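Vadora Tall Rolling Case, Black with White Trim

Item 1408
Sold by Fomance Room & Studio Supply

The Vadora is an upright case on wheels for people who move gear between rooms and need somewhere to put it when they get there. It stands on its own, so it can be left next to a desk or against a wall during the day and rolled out when the room is needed for something else.

The shell is black. A curved white trim strip runs along the front edge. The strip is a separate part and can be replaced if it gets scuffed.

Inside there is one full-height compartment with 4 removable dividers. The dividers slide in from the front and lock with a quarter turn. Take all of them out for tripods, stands and rolled mats, or leave them in for cables, headsets, chargers and boxed items. A flat pocket on the inside of the door holds papers and a tablet.

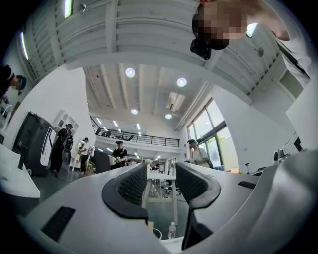
The outside height is 63 inches. Please measure your elevator and the back of your vehicle before ordering. The case can be laid on its back for transport, but it should not be stored that way for long periods, as the door seal will take a set.

Two of the wheels have foot brakes. They roll well on hard floors and low carpet. On thick carpet or gravel, tip the case back and pull it by the upper handle.

Using it with other furniture

Most customers keep the case in a shared room with white desks and open cube shelving. The shelving takes the things people reach for all day, and the case takes whatever has to be locked up or carried off. If you are fitting out a room from scratch, the Jalteck open cube shelf is stocked in white and ships flat. The desks in the Vasylenko line are also white and can be ordered in the same shipment.

Leave enough floor in front of the case for the door to open all the way. It is hinged on the left. A right-hinged version can be made to order and adds two weeks.

Care

Wipe the shell with a damp cloth and mild soap. Do not use solvent on the trim strip. Check the wheel bolts after the first month and tighten them with the key taped inside the door. The lock is rated for 1000 cycles between oilings; a drop of light machine oil is enough.

In the box

Case, four dividers, two keys, wheel key, spare trim clips, printed instructions.

Shipping and returns

Ships by freight to the ground floor. Orders placed before noon on Wednesday go out the same week. Returns are accepted in the original carton, with all dividers and both keys. Replacement keys can be ordered with the number stamped on the lock.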